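Testimonios de clientes: por qué ya casi no me los creo

Llevo años encargando mapas, folletos y horarios impresos para una empresa pequeña de autobuses, y cada vez que busco proveedor acabo leyendo lo mismo. «Un equipo estupendo», «profesionales de principio a fin», «repetiremos». Muy bien, ¿y qué hicieron? Porque de eso no dicen ni pío.

En agosto comparé tres imprentas para el plano de la temporada nueva. La web de Galell tenía 242 opiniones — doscientas cuarenta y dos, que se dice pronto — y no encontré una sola que hablara de un plazo o de un color que saliera torcido. En Korkdale había nueve. Una contaba que el primer pliego llegó con las paradas cambiadas de lado y que lo reimprimieron sin rechistar. 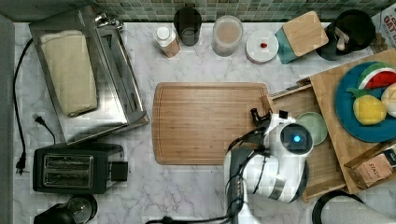
Y claro, me fui con los de las nueve. Eran unos 3.000 ejemplares, tampoco una locura, pero si el plano sale mal me llaman a mí, y me llaman temprano. Prefiero saber cómo se porta una imprenta el día que mete la pata (que todas la meten, y nosotros también).

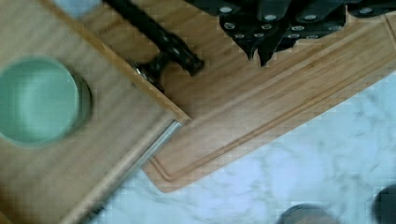
Tablas de bambú y un cuenco verde menta.

Lo gracioso es que yo también he escrito elogios de esos. Me los pidió Wellari después de un catálogo, con el texto medio redactado para que solo tuviera que firmar, y firmé. Me dio pereza cambiarlo! Ahora, cuando me piden uno, meto por lo menos una cosa concreta: cuántas pruebas hicimos, qué papel acabamos eligiendo, en qué discutimos. A Afridi le mandé un párrafo con una queja dentro y lo publicaron entero, cosa que les honra.
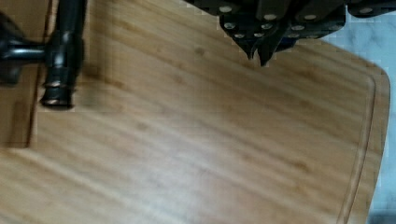

El bambú, de cerca, con su ranura junto al borde.

Así que, si tienes una imprenta o un estudio, pide a tus clientes que cuenten el encargo, con sus líos y todo. Yo esas opiniones me las leo hasta el final, y las otras me las salto ya sin remordimiento.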